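Workshop notebook - Birnimard unit, back bench
Last updated: July

Hindirley sock machine, continued

Started 8.15 am. Carried on from the last entry, where the machine would knit plain tube but dropped stitches on every heel. Cylinder was already out and soaking, so I began with that.

The old oil in the needle slots had gone to varnish. Paraffin overnight had softened most of it, but the slots at the back, opposite the yarn mast, still held a brown crust at the bottom. Scraped them with a strip of brass shim folded over. Kwesi Dogbe wanted to use a broken needle as the scraper and I said no, as the last person to own this machine did that and left burrs on two of the slot walls. Stoned the burrs down with a slip of fine Arkansas and plenty of oil. They were small. A needle now falls through under its own weight in every slot, and before it would hang up in those two.

Cylinder washed, dried, wiped over with light oil. Left it upside down on newspaper while I did the needles.

Needles. Went through the lot under the bench magnifier. What I was looking for:

- latch that doesn't lie flat when open
- latch that sits to one side of the hook when closed
- hook opened out or worn thin where the yarn runs
- butt worn to a slope at the leading edge

Four rejected. Three had loose latches that flopped to the left, and one had a nick inside the hook which I only found by pulling a bit of silk through it. The silk snagged at once. Worth doing with all of them next time as the nick didn't show under the glass. The spares that came in the tin are a hair longer in the shank than the ones in the machine, so they must be from a different maker or a different model. Tried one anyway. It rides high and leaves a loose ladder up the work. Ordered the proper length from Zakaria, who say they have them in stock. In the meantime I robbed needles from the ribber dial, which I won't be using this week.

Cylinder spring had stretched. It should hold the needles back against the slots without any slack when they are raised out of work, and it was letting them creep down again. That alone could explain half of the heel trouble. Cut it shorter and hooked the ends back together. Kwesi held it while I joined it, and it still got away from us once and went under the plan chest.

Cams. The V cam has a groove worn in the lower face where the needle butts strike. Can feel it with a fingernail. I don't think it's deep enough to matter yet, but if stitches begin to come uneven on one side of the tube, look here first. Polished with a felt stick and metal polish, did not try to file it out. The two swing cams at the sides were stiff and the left one didn't drop fully after reversing. That was fluff and oil packed behind the pivot. Cleaned, one drop of oil, drops freely now.

Put it back together. Reassembly order, as I got it wrong the first time and had to strip it again:

1. Cam shell onto bed plate, check it turns with no cylinder in.
2. Cylinder down, key into notch, clamp screws finger tight only.
3. Turn the crank a full round, feel for rubbing.
4. Clamp screws up, turn again.
5. Needles, then spring, then yarn carrier last.

If the clamps are tightened before step 3 the cylinder sits very slightly off and the shell rubs at the back. It feels like a stiff gear and sends you looking in the wrong place.

Yarn carrier height was too low. Set it so the carrier clears the open latches by the thickness of a postcard. Moved it a touch to the left as well so it holds the latch of the approaching needle open and doesn't let it flick shut. This is written up in the Hindirley leaflet, but the drawing is reversed left to right, or our copy of it is.

Tests

Yarn: Jadberg 4-ply wool and nylon, 400 metres to the ball, wound on to a cone over a block of wax. The wax makes a great difference. Unwaxed yarn from the same ball squeaked in the carrier and gave a tighter stitch for the same setting, enough to see when the two swatches are laid side by side.

Test A. Tension at 2, full weight. Plain tube, waste yarn start on the set-up bonnet. Ran well for the first few inches, then dropped a stitch at the front. Picked it up with the latch tool and carried on, dropped again on the same needle. Swapped that needle with its neighbour and the fault moved with it. Needle binned.

Test B. Same settings, 135 rounds with the row counter zeroed at the change from waste to main yarn. No drops. Counter agreed with a hand count of the rows, so the counter pawl is fine and I take back what I wrote about it in the last entry.

Test C. Heel. Raised the front half of the needles out of work, heel spring on, one needle lifted at each end of each pass. Decreasing went cleanly. On the way back, increasing, it tucked a loop at the left-hand corner and I got the familiar hole.

Stopped for lunch at 12.40 pm and thought about the hole. Kwesi's idea was that the weight was pulling straight down the middle of the tube, leaving the corners slack just as they come back into work. He suggested a second small weight hooked into the heel fabric itself and moved up every few rows. I had been moving the main weight buckle up only once.

Test D. As C, with a small fork hung in the heel pouch and shifted up every four passes. Left corner came out clean. Right corner had one tucked loop, my fault, I moved the fork late.

Test E. As D, paid attention. Both corners clean.
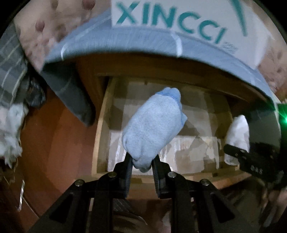
So the heel problem was three things on top of each other: the slack cylinder spring, the sticky left swing cam, and not enough weight where it was needed. I would have liked it to be one thing. Replacing the needles probably helped as well but I can't separate that out now.

Went on to the toe in the same piece, which is knitted exactly like the heel, then a few rounds of waste yarn to get it off the machine. Toe seam grafted by hand with a blunt needle. I am slow at this and the join shows on the right side as a faint ridge. Kwesi's grafting is neater. He does it off the waste yarn without unpicking first, following the path of the contrasting loops, and only takes the waste out at the end. I'll copy that.

Washing: test pieces B and E into cool water with a little wool wash, squeezed in a towel and laid flat on the rack. Measured before they went in, figures are on the card pinned to the rack. I expect the tube to lose a bit in length and take up a bit in width, as everything off this machine comes out stretched by the weights. Measure again tomorrow and don't judge any sizing before then.

Foot length still to be worked out. The chart in the leaflet gives rounds by shoe size but it assumes a thicker yarn than the Jadberg. Better to work it from the washed swatch: rounds to the inch, times the foot length less the heel and toe.

To do

- Fit the Zakaria needles when they come, put the robbed ones back in the ribber dial and check its timing.
- New felt for the bed clamp. Present one is cardboard.
- Wind the rest of the wool with wax, all of it, not just the next cone.
- Ribbed top. Until the ribber is back together, use a hung hem: fold, hook the first round back on to the needles, knit on.
- Kwesi to have a go at a heel from the notes above without me standing there, and mark anything that isn't clear.
- Find the other small weight. There were two in the box.

Machine left threaded with waste yarn and the crank tied back, needles oiled. Locked up 5.30 pm.

Filed under: Workshop notes / Knitting machines / Repairs

Birnimard workshop notebooks - corrections to the back bench, please - Back to top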